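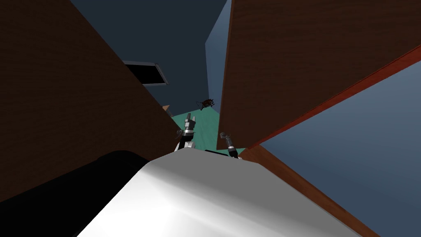

Two grippers between wooden panels, in a computer-rendered view.

In many anime, the mentor dies before the hero is ready. It is sad, of course, but it is also very practical for the writer. I prefer the mentors who stay alive and make mistakes.

Clevdale, a fantasy series of 465 pages in its first printed volume, has a mentor of this kind. Old Nurmi teaches sword fighting to seven students, and he forgets which of them he already taught. In episode nine he loses a duel to the youngest girl — and he is angry about it for a whole season.

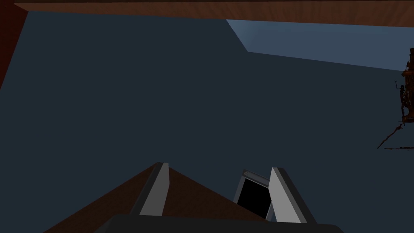 Critic Bình Tôn told me that Nurmi reminds him of his own uncle. "He wants respect, but he also wants soup," he said. I think this is a good description. The rival teacher, Pestov, is much stronger, but I cannot remember one sentence that he says.

The second season comes in June, and I hope that Nurmi will be alive at the end of it.

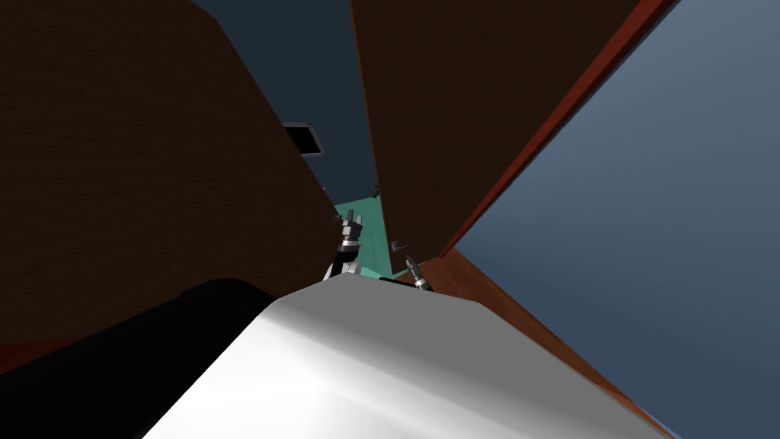

A rendered view down into a narrow gap, with both grippers reaching forward.

Text: Darcy Whitcombe
Shares: 1373
We use cookies to improve your visit. Accept | Settings
© January 2025 | Contact | Back to top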